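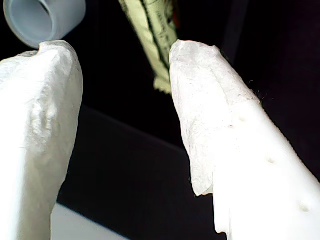 Can the meter be used straight from the box, asked Aarti Agarwal, or does it have to be coded first? It has to be coded. The Flirkance cholesterol meter will switch on without a code chip but will not accept a strip.

SECTION 5: FIRST USE AND TAKING A READING

5.1 Coding the meter

1. Open a new tub of Sukex strips and take out the code chip. Close the lid at once.
2. With the meter off, push the chip into the slot on the left side until it clicks.
3. Press the power button. The code shown must match the code printed on the tub.
4. Leave the chip in place until the tub is finished. Each tub holds 16 strips.

Note: A chip from one tub must not be used with strips from another, even where the expiry month is the same.

Caution: If the display shows E-2, the chip has not been read. Switch off, remove the chip, wipe the contacts with a dry cloth and start again at step 2.

5.2 Preparing the lancing pen 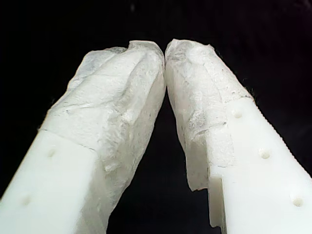
The lancing pen is supplied with film sleeves, which keep the outside of the pen clean when more than one person in the household takes readings. Pull a fresh sleeve down over the nose of the pen before loading a lancet, leaving the opening clear. The film does not need to lie flat. Creases are acceptable, and the plastic underneath may show faintly through. A split is not acceptable.

5. Fit the sleeve.
6. Load a new lancet and twist off its round cap.
7. Set the depth dial to 2. Thick or hard skin may need 3 or 4.
8. Pull back the slider until it locks.

Caution: Sleeves do not make a lancet safe to share. Use every lancet once, for one person, and put it straight into a sharps box.

5.3 Taking the sample

9. Wash your hands in warm water and dry them fully. Do not use hand gel – alcohol left on the skin can alter the reading.
10. Insert a strip. Wait for the drop symbol.
11. Press the pen against the side of a fingertip and release the slider.
12. Wipe away the first drop. Touch the second drop to the end of the strip until the window fills.
13. Keep the meter flat and still until it beeps.

Do not add more blood once the count has started. If the window has not filled, discard the strip and begin again with a new one.

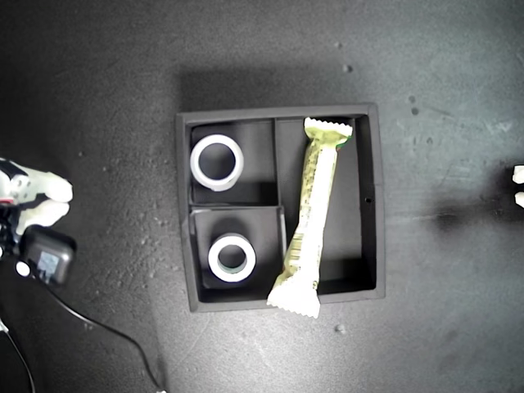 According to one reader of the previous edition, the instructions never said how long to go without food beforehand. For total cholesterol no fast is needed. For triglycerides, take nothing but water for nine hours before the test, or for longer if your surgery has told you so.

5.4 Reading and storing results

The result is shown in mmol/L and saved with the time. The memory holds 900 results – after that the oldest is overwritten. To move results to the Bikero app, hold the memory button for five seconds and accept the pairing request on the phone.

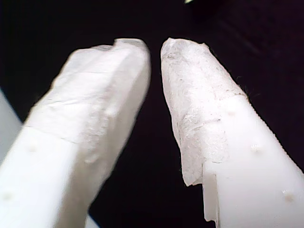 Fig. 5c. Thin white coverings at both tips.

Note: A home reading is not a diagnosis. Do not start, stop or change any medicine on the strength of it. Take the saved results to your doctor or pharmacist.

Replacement strips, sleeves and lancets are sold by Malhotra and should be ordered by the part numbers in Section 9.

Comments

stripwatcher
E-2 kept coming up on mine. The contacts looked clean but wiping them did clear it.

Jo in Leeds
Does the control solution come with the meter or is it extra? Section 5 doesn't mention it.

pdk
Extra. It's in the parts list.

Jo in Leeds
Thanks, found it. Second drop tip is useful, I'd been using the first.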